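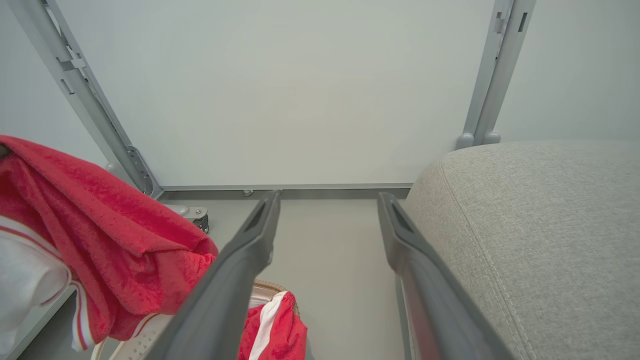
## Why do some pieces of furniture have wheels?

Furniture can be heavy. If you want to sweep behind it or move it to another room, you have to lift it or drag it. Dragging is hard work and it can scratch the floor.

A small wheel fixed under furniture is called a **caster**. It has two main parts:

- the wheel, which rolls along the floor
- the bracket, a piece of metal that holds the wheel in place

Many casters can swivel, so you can push the furniture in any direction. Some have a brake you press with your foot.

## What about the rails?

Metal rails are long, stiff strips. Some have slots cut in them. A slot lets a bolt go through, and it makes the rail a bit lighter too.

## And the hinge?

A hinge joins two parts so that one can turn. Doors have them, and so do folding beds and chairs. Keep your fingers away from hinges when something is being folded.

## Try it

Put 4 heavy books in a box and push it across the floor. Now put the box on a skateboard and push again. Which was easier?

*Clurnier sheet 40, updated 9/10/26*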